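How a Shelf Holds Things Up
Ranjbar Science Pages for Young Readers: Furniture, Part 4
Text by Afshin Tabrizi

A shelf is a flat board that carries a load. The load is everything that rests on the board: books, boxes, jars, a lamp. The board also has to carry its own weight. Engineers call the things that stay in place all the time the dead load, and the things that people put down and take away the live load. On a shelf, the board is the dead load and the books are the live load.

Words used on this page

Load: the weight a part has to carry.
Span: the distance between two supports.
Support: a part that holds another part up.
Sag: how far the middle of a board drops below its ends.
Divider: an upright panel that separates one compartment from the next.
Compartment: one of the open boxes in a shelf unit. A small one is often called a cubby.

What happens inside the board

Put a heavy book in the middle of a board that is held up only at its ends. The board bends, even if the bend is too small to see. The top side of the board is squeezed and becomes very slightly shorter. The bottom side is stretched and becomes very slightly longer. Squeezing is called compression. Stretching is called tension. Halfway between the top and the bottom there is a layer that is neither squeezed nor stretched. It is called the neutral layer.

You can see the same thing with a kitchen sponge. Draw evenly spaced lines across one long side with a marker, from the top edge to the bottom edge. Hold the sponge by its ends and bend it so that the middle goes down. The lines move closer together at the top and farther apart at the bottom.

Thickness

A thick board bends less than a thin board made of the same material. The effect is larger than most people expect. If the thickness is doubled and nothing else changes, the sag is divided by eight. The rule comes from multiplying two by itself: two times two times two is eight.

The boards in the Prekby unit that we measured for this page are 19 millimeters thick. Boards of this kind are common in homes and offices.

Span

Span matters even more. Suppose a shelf is filled from end to end with books. Now make the shelf twice as long, fill it again, and support it only at its ends. The sag becomes sixteen times as large. Part of the reason is that there are now twice as many books. The rest comes from the greater length.

There are two ways to fix a shelf that sags. The first is to use a thicker or stiffer board. The second is to shorten the span by adding a support in the middle. The second way usually needs less material.

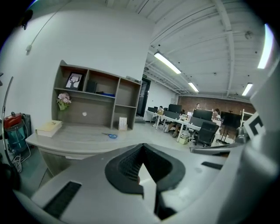
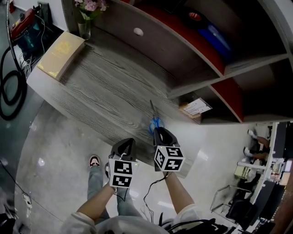

Dividers shorten the span of the board above them. A long board with no dividers is one long bridge. The same board with dividers under it becomes a row of short bridges, and each one sags much less. The weight goes down through the divider to whatever stands below it. Dividers also sort things. A pair of scissors with blue handles lies out on the shelf top in the second picture, while a small cardboard box with a white label has a compartment to itself in the lower right. The box can't be pushed sideways past the panels. The scissors have no panel on the open top to stop them from sliding. For sharp tools, a closed compartment or a drawer is a better place.

The path of the load

Every load has to reach the ground. The route it takes is called the load path. In a shelf unit that stands on the floor, the load path of a book is short:

1. The book presses on the board.
2. The board presses on the dividers and the side panels.
3. The side panels press on the base or the feet.
4. The feet press on the floor.

At each step, the part below pushes back up with the same force. If one part can't push back hard enough, it bends, breaks or sinks. Metal feet on a soft carpet sink a little for this reason, and a wide foot sinks less than a narrow one under the same load. The wide foot spreads the force over more carpet.

In a shelf that hangs on a wall, the load path is different. The board presses on brackets, and the brackets are held by screws. The top screws are pulled outward while the lower part of the bracket is pushed against the wall. The farther a book is from the wall, the harder the top screws are pulled. A deep wall shelf therefore needs stronger screws than a shallow one carrying the same books.

Working out a load

To find out how much a row of books weighs, weigh one book and multiply. We used a set of identical workbooks. One workbook weighs 522 grams. There are 15 in the row.

522 x 15 = 7,830 grams

A kilogram is 1,000 grams, so the row weighs 7.83 kilograms. The compartment they stand in is 413 millimeters wide, measured from the inside of one panel to the inside of the next.

When the books are not all the same, weigh each one and add the numbers. Kitchen scales work well for single books. Write down the number each time, including the unit. A list that says only "522" is of no use to a person who reads it later and doesn't know whether grams or ounces were meant.

Where to put heavy things

Heavy things belong at the bottom. Each object has a center of gravity, a point where its weight can be thought of as gathered. A shelf unit full of objects has one too. When heavy things are low, the center of gravity of the whole unit is low, and the unit is harder to tip. When heavy things are high, a small push at the top may be enough to tip it.

Tall shelf units should be fastened to the wall by an adult. Do not climb on any shelf. A climber's weight hangs in front of the unit and can pull it forward, even when the lower compartments are full.

Light things can go on top. A vase counts as light when it is empty. Water is heavy for its size: one liter has a mass of one kilogram. A tall vase also has a high center of gravity of its own, so place it toward the back, near the wall.

Why boards keep sagging

A board that carries a load for a very long time may bend a little more each month, with no new books added. Slow bending of this kind is called creep. Wood creeps. Boards pressed from wood chips and glue, called particleboard, creep more than solid wood does. Steel shelves at room temperature hardly creep at all.

If a loose board has begun to creep, an adult can take everything off and turn it upside down. The load then bends it the other way and the board becomes flatter. This works only when the board looks the same on both sides and is not fixed in place.

Experiment: a cardboard shelf

You need:
A strip of stiff cardboard as long as your forearm
Three stacks of books, all the same height
A ruler
A bag of dry beans

Place two stacks so that they support the ends of the strip. Measure from the table up to the underside of the cardboard at the middle. Write the number down. Lay the bag of beans on the middle and measure again. Subtract the second number from the first. The answer is the sag.

Take the bag off. Slide the third stack under the middle of the strip. Lay the bag halfway between the middle stack and one end stack, and measure the sag directly below it. Compare the two answers.

Then fold up both long edges of a new strip to make a shallow tray. Repeat the first test with two stacks. The folded edges stand upright and make the strip much stiffer. Many metal shelves, including the Divance shelf in our storeroom, have edges folded in the same way.

Record your results in a table with three rows: flat strip with two stacks, flat strip with three stacks, folded strip with two stacks. Repeat each test twice. If the results for one row differ by more than two millimeters, check that the stacks have not moved and measure that row again.

Next part: How a Drawer Slides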